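Where does house dust come from?

Have you ever lain on your tummy on a sunny morning and watched tiny specks drifting about in the light? They float and twirl and never seem to be in any hurry to land. Those specks are dust, and every home in the world has some, from the smallest flat to the grandest castle — even very tidy homes where somebody hoovers every single Tuesday.

Dust is a mixture, a bit like a soup with lots of things stirred into it. Some of it is soil that came in on the bottom of your shoes. Some is fluff from jumpers, blankets and towels. There may be pollen from the garden, crumbs from your toast, hairs from the cat, and little flakes of skin too small to notice.

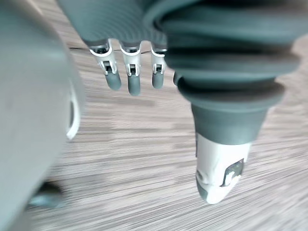

Why does dust settle on the floor?

Gravity pulls it down, just as it pulls down a ball or a dropped spoon. Dust is so light, though, that the air holds it up for a good long while, and the very smallest specks can stay floating for hours. Every time you run past, or shut a door, or jump up and down when you have been asked not to, you stir the air and send some of it up again.

Now, on a smooth floor dust doesn't stay still for long. It rolls along with every little draught, and bits of hair and fluff get tangled together until they make a soft grey ball. Some people call these dust bunnies, and my grandmother in Skellby called them "slut's wool", a very old name that made my aunt go pink. They like to gather in quiet corners and under beds, where the air hardly moves.

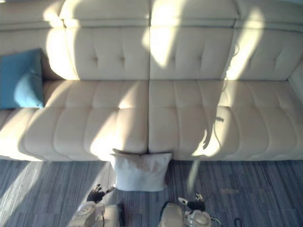

Soft things are different, because dust can sink into them. Cushions, curtains and carpets all have small gaps where it can hide. If you pat an old cushion outdoors you may see a puff of it come out (do ask first, and don't stand downwind as I once did!). Seams and creases collect it too, along with biscuit crumbs and, if you are lucky, a coin.
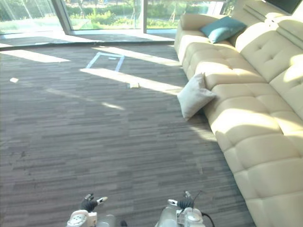 Sunlight doesn't make any dust, although it can look that way. The specks were there all along, and the bright light bounces off them and into your eyes. When a cloud comes over, they seem to vanish.

You can try this yourself. Put a clean, dark plate on a shelf where it won't be disturbed, and leave it there for a week. Then draw a line across it with your finger. If you have a magnifying glass, look at what is on your fingertip and see whether you can find a thread, and what colour it is. Wash your hands afterwards, and the plate as well.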